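Sullard Travel Club
Minutes of the Trip Planning Meeting, 27th May

Present: Nives Monti (chair), Naveed Shaikh, Ehsan Awan, Hammad Orakzai, Algirdas Stankevičius (minutes)
Apologies: none received

1. Minutes of the previous meeting

The minutes of the February meeting were accepted with one correction. Under item 4, "Prendel ferry terminal" should read "Prendel bus terminal." AS to amend the copy on the club site.

2. Prendel and Tahiri trip: route

NS presented the revised route. The group flies into Prendel, stays three nights, continues overland to Tahiri for four nights, and returns to Prendel for the last night before the flight home. The earlier version, with a loop through Ollus, adds a full day of driving and two hotel changes. EA asked that Ollus be kept as an optional day trip from Tahiri. NS confirmed that the road is paved the whole way and that a same-day return is possible with an early start.

Agreed: the revised route is adopted. Ollus is listed as optional and is not included in the base price.

3. Visas and entry fees

HO reported on entry requirements. Single-entry visas are issued on arrival at Prendel airport. The visa desk accepts cards, but the card reader was out of service on both of HO's previous visits, and members should carry cash for the fee. Travelers crossing by land need a visa issued in advance. Passports must be valid for six months past the date of return and must have two blank pages.

The site pass for the Tahiri ruins is sold separately. The one-day and three-day passes were compared. The three-day pass costs less than two one-day passes, and the route has two days at the ruins. The pass is checked against the passport at the gate and cannot be transferred.

NM asked if the resident rate could apply to a member who holds a work permit but no residence card. HO had put the question to the ticket office by email. The reply was that the card itself must be shown. A permit, a letter from an employer or a receipt for a pending application is not accepted.

Agreed: the group buys three-day passes at the visitor rate.
Action: HO to write a one-page note on visas and passes for all travelers.

4. Budget

The price per person is 477, excluding flights, the visa and lunches. This covers hotels on a shared-room basis, ground transportation, site passes and the guide at Tahiri. A deposit of 300 is payable on booking. The single-room supplement has not been confirmed by the Prendel hotel.

EA asked why the guide was priced by the group and not by the hour. NS replied that licensed guides at Tahiri work on a day rate, set by the site office.

The trip runs with a minimum of 10 travelers. The upper limit is 17, set by the seats in the minibus once luggage is loaded. A larger vehicle was considered and rejected, as the access road to the Tahiri guesthouse has a weight restriction.

Agreed: price and deposit approved as presented.
Action: NS to obtain the single-room supplement in writing.

5. Insurance

Travel insurance remains the responsibility of each member. Cover must include medical evacuation. EA noted that some annual policies exclude walking above a stated altitude, and that the upper trail at Tahiri may exceed the limit in those policies. Members will be asked to give their policy number and the insurer's emergency phone number on the booking form.

Action: EA to add both fields to the form, and to look up the altitude of the upper trail.

6. Luggage and equipment

The minibus takes one medium bag and one daypack per person. Hard-shell cases are discouraged. Tripods are not permitted inside the ruins without a separate permit, and the group will not apply for one.

7. Club library

AS reported that the Prendel guidebook is two editions behind and that its bus times are no longer correct. The map of the Ollus area is still usable. NM approved the purchase of the current guidebook.

Action: AS to order one copy and withdraw the old one.

8. Other business

HO asked for trip reports to be sent in plain text, with pictures attached separately. Agreed.

The meeting closed at the end of item 8. The date of the next meeting will be sent by email.

Minutes taken by A. Stankevičius

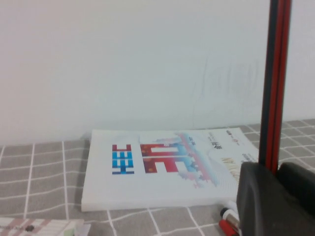
Gray tablecloth with white grid, against the wall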